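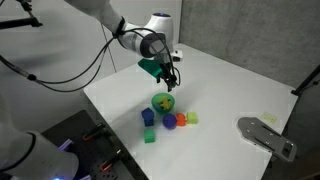
3 min read

The green bowl and the small toys

In June I promised myself that I will finally put order in our toys. I have written before about the books and the winter shoes, and both times I received kind letters from readers, so I continue with the most difficult part, which is the small things. Big toys are easy. A big toy has its corner and everyone can see when it is not there. Small toys have no corner. They go under the sofa, into pockets, and once into a pan of rice.

My first idea was a box with many compartments. I bought one from a shop in Bickerstaff, with a lid and little walls inside, and I was very proud of it for 7 days. Then I noticed that I was the only person in the house who used it. For a child of four it is too much work to decide if a star belongs with the balls or with the blocks. To be fair, I could not decide it either.

My neighbour Shirley Fairclough, who worked many years in a nursery in Drillamthorpe, told me to forget the compartments and to take one bowl. Only one, and not a deep one. What fits in it may stay on the table, and the rest goes back to the cupboard until tomorrow.

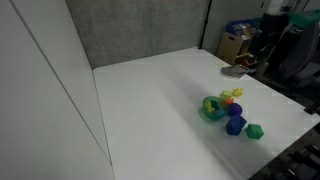

A bowl for this purpose should be wide and low, I have learned this slowly. With a deep one the child turns it over to find the thing at the bottom, and then you have the whole collection on the floor. I also like very much when the sides let the light through. With a green bowl like this one you can see through the wall that there is something yellow and something teal-blue inside, even before you look over the rim, and a small child can see it too from his chair. It saves me the question "where is my star?" perhaps ten times in one afternoon.

The table is also important. We have tried the carpet, but on the carpet every colour disappears. On a plain white top you find a small orange piece immediately, and when the tidying is finished you can see that it is finished. I wipe the top with a cloth before we start, and I leave the cloth near, because there is always something sticky.
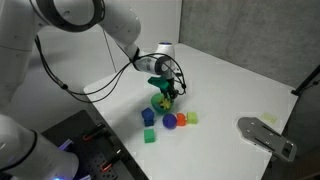
Yellow in the bowl, the others on the table in front of it.

About the order of tidying, I have changed my opinion. Before, I said "now we put everything away", and this is a sentence that makes any child suddenly very tired. Now I say only one colour. "Please, the yellow one." Then a little pause, then the blue. It is slower, but it is a game, and he learns the names of colours in two languages at the same time. Purple is still a problem in both.

Balls I leave for the end. If they are smooth they roll away while you are busy with the cubes. The ones with small bumps are more patient, and they are also nicer for the hand. 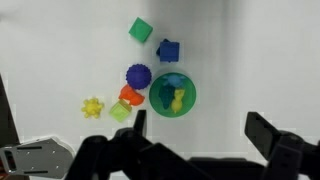

The cubes go back to the cupboard first, as they take the most place in the bowl and can stand very well on a shelf by themselves. After this there is enough room for the small animals and the stars, and we do not need to press anything down. Shirley says that a bowl should never be full to the top - if it is full, you have too many toys out. I think she is right, but I have not yet found the courage to explain this to my son.

The box with compartments now lives in my sewing corner, where it is very happy with buttons. Next time I would like to write about pencils, and how to know which of them are really finished.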